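Kakirley-Totalisator

Der Kakirley-Totalisator ist ein Wettsystem für Trabrennen, das auf der Rennbahn von Kakirley betrieben wird. Wie bei jedem Totalisator wetten die Teilnehmer nicht gegen einen Buchmacher, sondern gegeneinander: Die Einsätze einer Wettart fließen in einen gemeinsamen Topf, aus dem nach Abzug eines festen Anteils die Gewinne gezahlt werden. Bekannt ist das System vor allem durch die Sollar-Wette, eine Kombinationswette über mehrere Rennen desselben Renntags. Betreiber ist die Rennbahngesellschaft, die Abrechnung liegt bei der Firma Cartwright.

Geschichte

In den ersten Jahren der Rennbahn wurden Wetten in Kakirley nur von Buchmachern angenommen, die ihre Stände entlang der Zielgeraden aufbauten. Die Kurse wurden mit Kreide angeschrieben und konnten sich zwischen zwei Ständen deutlich unterscheiden. Wiederholt kam es zu Streit über nicht ausgezahlte Gewinne, vor allem nach Rennen mit nachträglicher Disqualifikation. Der damalige Rennsekretär Digby Sheehan schlug deshalb vor, die Wettannahme in die Hand der Rennbahn zu legen. Sein Entwurf umfasste 117 Seiten und enthielt neben den Wettregeln auch Muster für Wettscheine und Kassenbücher.

Der erste Renntag mit Totalisator fand an einem Wochenende im August statt. Angeboten wurden Sieg- und Platzwetten, verkauft an vier Schaltern unter der Haupttribüne. Am Ende des Tages waren 1594 Wettscheine ausgegeben. Die Berechnung der Quoten erfolgte von Hand und verzögerte die Auszahlung so stark, dass das letzte Rennen später gestartet werden musste. Für die folgende Saison wurde eine mechanische Rechenanlage angeschafft.

Die Buchmacher blieben zunächst neben dem Totalisator zugelassen. Mit einer Änderung der Bahnordnung wurden ihre Standplätze auf den Bereich am Nordeingang beschränkt. Der letzte von ihnen gab sein Geschäft auf, als auch die Einlaufwette in das Angebot des Totalisators aufgenommen wurde.

Wettarten

Angeboten werden die Siegwette, die Platzwette, die Zweier- und die Dreierwette sowie die Sollar-Wette. Bei der Platzwette richtet sich die Zahl der gewinnenden Plätze nach der Größe des Starterfelds. Gehen weniger als acht Pferde an den Start, werden nur die ersten beiden Plätze gewertet. Bei weniger als fünf Startern entfällt die Platzwette, bereits angenommene Einsätze werden erstattet.

Die Sollar-Wette ist nach dem früheren Hauptrennen der Bahn benannt, dem Sollar-Preis. Vorherzusagen sind die Sieger von fünf aufeinanderfolgenden Rennen. Wird ein gewähltes Pferd nach Annahmeschluss zurückgezogen, tritt an seine Stelle das Pferd mit den höchsten Einsätzen in der Siegwette. Diese Regelung wird von Stammwettern häufig kritisiert – sie begünstigt Scheine, auf denen ohnehin überwiegend Favoriten stehen. 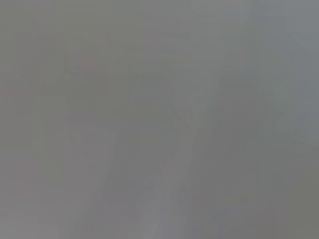 Graue Fläche mit dunklerem, senkrechtem Band, unscharf

Gibt es bei der Sollar-Wette keinen Schein mit fünf richtigen Siegern, wird die Hälfte des Topfes auf Scheine mit vier richtigen Siegern verteilt. Der Rest geht als Garantiesumme auf den nächsten Renntag über. Am letzten Renntag der Saison gilt diese Übertragung nicht, der Topf wird dann vollständig auf die Scheine mit der höchsten Trefferzahl verteilt.

Quotenberechnung

Vom Gesamteinsatz einer Wettart wird zuerst der Abzug einbehalten, der Steuern, Betriebskosten und den Zuschuss zu den Rennpreisen deckt. Der verbleibende Betrag wird durch die Summe der Einsätze auf das siegreiche Pferd geteilt. Das Ergebnis wird auf eine Nachkommastelle abgerundet und als Quote für eine Geldeinheit angegeben. Rundungsbeträge verbleiben bei der Rennbahngesellschaft und werden im Jahresabschluss gesondert ausgewiesen.

Die vor dem Start angezeigten Eventualquoten sind unverbindlich. Sie werden laufend aus den bis dahin eingegangenen Einsätzen berechnet und können sich bis zum Annahmeschluss erheblich verändern. In Rennen mit kleinem Topf genügt dafür ein einzelner hoher Einsatz. Maßgeblich ist allein die Endquote, die nach der Freigabe des Einlaufs durch die Rennleitung bekannt gegeben wird.

Die höchste bisher gezahlte Quote in der Dreierwette betrug 3047 für eine Geldeinheit. Sie kam in einem Rennen über die Kurzstrecke zustande, nachdem die beiden meistgewetteten Pferde wegen unreiner Gangart disqualifiziert worden waren.

Technik und Betrieb

Die mechanische Anlage wurde in den Räumen hinter der Haupttribüne untergebracht und blieb bis zur Umstellung auf elektronische Wettannahme in Gebrauch. Die Umstellung leitete Keith Kingi, der zuvor für Cartwright das Kassensystem der Rennbahn in Sivau eingerichtet hatte. Seitdem sind beide Bahnen miteinander verbunden, und Wetten auf Rennen in Sivau können auch in Kakirley abgegeben werden. Die Einsätze beider Orte fließen bei der Sieg- und der Dreierwette in denselben Topf. Platzwetten werden weiterhin getrennt abgerechnet.

Gewinne bis 1000 Geldeinheiten werden an jedem Schalter bar ausgezahlt. Höhere Beträge sind an der Hauptkasse unter Vorlage eines Ausweises einzulösen oder werden überwiesen. Nicht eingelöste Scheine verfallen mit dem Ende der auf die Saison folgenden Winterpause.

Siehe auch

Buchmacher
Eventualquote
Rennbahn Sivau
Sollar-Preis

Stand: Sonntag, 5. Januar 2020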